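Storing and Serving Spirits at Home
Household Guidance, Gittins Residents' Service
Updated May 16, 2026

Bottles of whiskey, rum and brandy should be stored upright. Strong spirit in steady contact with a cork will weaken it, and a crumbling cork is difficult to remove cleanly. Choose a dark cupboard away from the stove and out of direct sun.

Once a bottle is two-thirds empty, its contents should be finished within a few months or moved to a smaller bottle with a tight cap. Label the smaller bottle with the name of the spirit and the month it was opened, for example "Bourbon, April."

Tasting glasses should be washed by hand in warm water with very little soap, then rinsed twice. Residents are asked not to store glasses upside down on a shelf, as the bowl can pick up the smell of the wood.
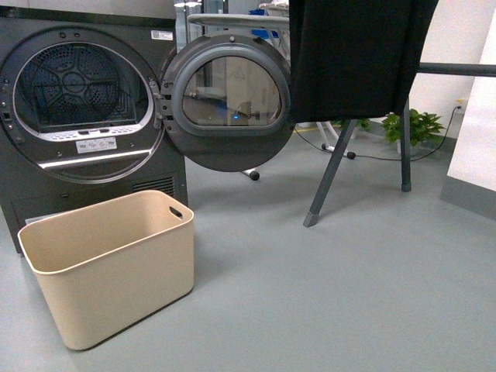
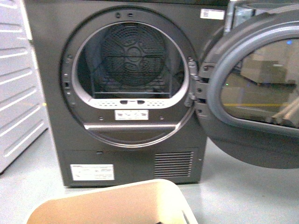
Should whiskey be kept in the refrigerator?

Refrigeration is unnecessary. A cupboard at normal room temperature is suitable, and chilling dulls the aroma.

For a home tasting, pour small measures and provide plain water. A pitcher holding 560 ml is sufficient for 2 guests. Allow each glass to stand for 20 minutes before tasting.

Questions on this page may be addressed to Rhodri Ruddock at the Dustville office.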